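Tema: Edredón infantil, ¿doblar en tres o enrollar?

drawal_49
Edredón estampado, 200 cm de largo. Doblado en tres no entra en la caja Varkby. 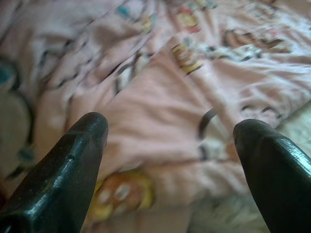
Tela rosa, arrugada.

hrawat
Enróllalo. El pliegue marca el relleno.

jmarquez17
Discrepo: el rollo ocupa más. Dobla a lo largo con el dibujo hacia dentro. Para alinear, toma como guía las caras de oso marrón.
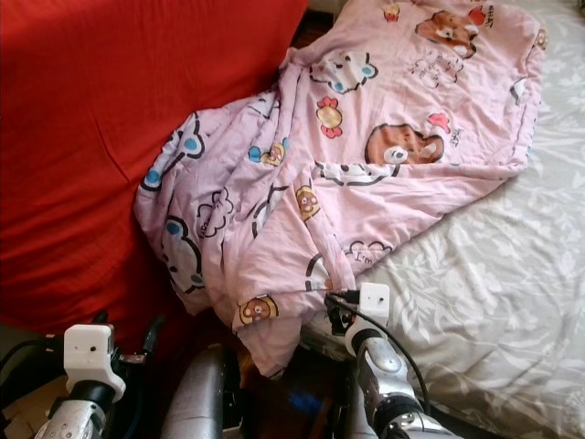

El ancho de la caja manda. Mídelo por dentro, sin tapa. Con tanto pliegue suelto sobre la sábana blanca, estira primero las esquinas.

drawal_49
Probaré las dos. El cojín cilíndrico va aparte. 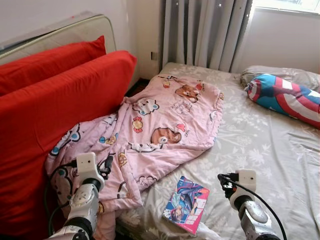
Edredón, almohadas y cilindro con estrella.

hrawat
Sigo con el rollo.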